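Clothes swap FAQ: all the things you keep asking me

I've been running the Sunby clothes swap for a good while now, and my inbox fills up with the same handful of questions in the week before each one. So I've put the answers in one place. If yours isn't in here, write to me and I'll add it (eventually, I'm slow in the school holidays).

Last updated Nov 8, 2023

What is it, then?

You bring clothes you don't wear any more, you get tokens for them, and you spend the tokens on clothes other people don't wear any more. No money changes hands for the clothes. There's a £2 entry charge on the door which pays for the hall and the tea, and that's the lot.

Do I have to bring something to get in?

No. Come empty-handed if you like, have a nose round and a cup of tea. If you see something you love, you can buy one token at the desk, but only one, otherwise it turns into a shop and I'd have to learn about tills.

How many things can I bring?

Up to one big bag per person. We used to have no limit, and then at the February swap we took in 511 items and only 76 people came to look at them. I was folding jumpers until gone ten at night. Lovely jumpers, mind!

What sort of bag is best?

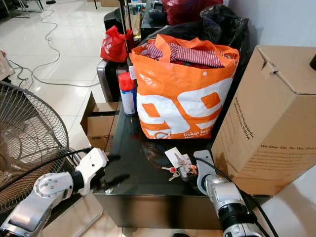

Anything that stands up by itself makes life much easier at the check-in desk, as we unpack straight from the bag and hate fishing about in the bottom of a bin liner. One of those big woven shoppers is just right, like the orange and white one with "Dekat lagi" on it, where you can fold everything and still see a bit of stripe poking out of the top. Tie a luggage label on the handle with your name if you want the bag back. I have a whole cupboard of unclaimed bags at home and my husband has started making remarks.

Do the clothes have to be washed?

Yes please, washed and dry. Ironing is up to you. I don't iron my own so I'm hardly going to ask you to iron yours. Do check the pockets while you're at it. We've had train tickets, tissues, half a packet of mints and once a very nice fountain pen.

I've got a jumper with a small hole. Is that all right?

If it's tiny and could be mended in front of the telly, bring it and tell us, and it'll go on the mending rail. Things on the mending rail cost no tokens at all. Bezawit Gebretsadik sits next to it with her sewing box and will show you how to darn if you ask. She did a cardigan elbow for me that looks better than the other elbow.

Big stains, gone elastic, bobbles all over: please don't. Those can go in the textile bank in the car park.

How do the tokens work?

One token for tops, skirts, trousers and children's things. Two tokens for coats, anything lined, and proper winter boots. It's the same going in and coming out, so if you bring a coat you can leave with a coat, or with two tops. Labels make no difference. A posh blouse is one token and so is a supermarket one, and I know some of you disagree with me about this because you've told me so, at length, next to the biscuits.
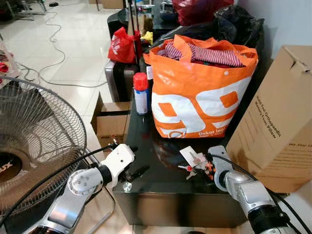 Tokens don't run out, by the way. If you don't find anything this time, keep them in your purse and use them at the next swap. The old green ones still count as well as the new blue ones. If you lose them I can't replace them, sorry, as we don't write down who had what.

What won't you take?

Underwear, swimwear, tights, single socks (you'd be surprised), pillows and duvets. No school uniform either, as that goes to Lilian Were's uniform rail at the library, and she's always short of the bigger sizes. Scarves, hats and belts are fine and go in the basket by the door, two for a token.

Is there anywhere to try things on?

There are two curtained corners at the back with a mirror each. The mirrors are a bit kind, especially the left one, so get a second opinion. Leave your shoes outside the curtain so we know somebody's in there.

Are there men's clothes?

Some, never enough! Phong Doãn brings a good load whenever his sons have a clear-out, and it's mostly gone in the first half hour. If you can talk any men in your life into emptying a wardrobe, I'd be thrilled. The same goes for clothes for tall teenagers.

Can I bring the kids?

Of course. There's a rug with toys and a dressing-up box, which is separate from the swap, so if yours falls in love with the pirate coat it does have to stay behind. Buggies are fine in the main hall but tricky between the rails, so most people park them by the stage.

What happens to the leftovers?

Good leftovers get packed up on the day and Tuấn Mai drives them over to the charity shop. We hold back a few winter coats for the next swap if we're between seasons. You can't have your own things back once they've been checked in, so don't bring the dress you're still unsure about. I did that with a green velvet one and I still see it at parties.

When should I arrive?

Check-in opens an hour before the swap itself. Drop your bag, get your tokens, then go off for a coffee and come back when the doors open. We can fit 100 people in the hall at a time, and when it's busy there's a short queue on the steps, so bring a brolly if it looks grim.

Can I help?

Oh, yes. We always need people for sorting and hanging up before we open, and for the big tidy afterwards. Helpers get in free and get a first look at the rails, which I'd say is a fair trade for an hour of wrestling with hangers. Send me a message with your name and whether you'd like the early bit or the late bit, and wear flat shoes.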